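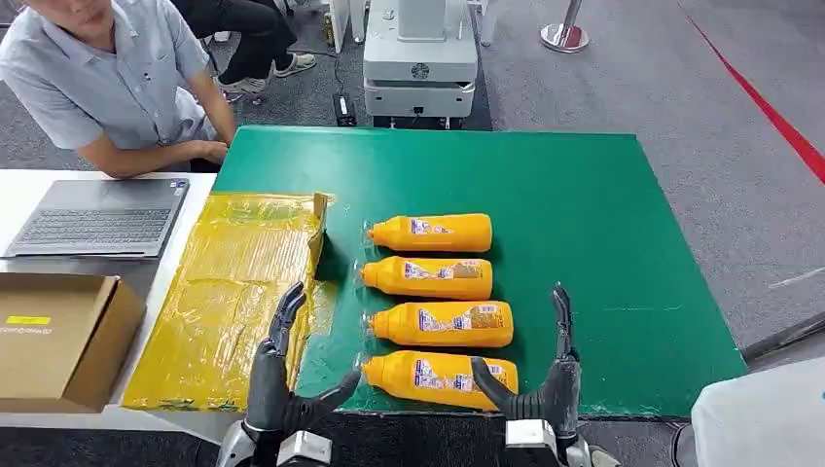
Four orange-yellow bottles on the green board, Werkitdale.

Hi Aiguo - quick update on the Brinduditz garden grant. We've spent 313 dollars so far, mostly on compost and a hose that finally reaches the back beds (hooray!). The Srivastava plot is dug and planted with beans, and the Erkard side still needs edging. We had 90 seedlings promised in January and they all came, so I'm really pleased with that. The open day got rained out, so I'd like to move its 175 dollars over to fencing if that's okay with you. I'll send receipts with the next report.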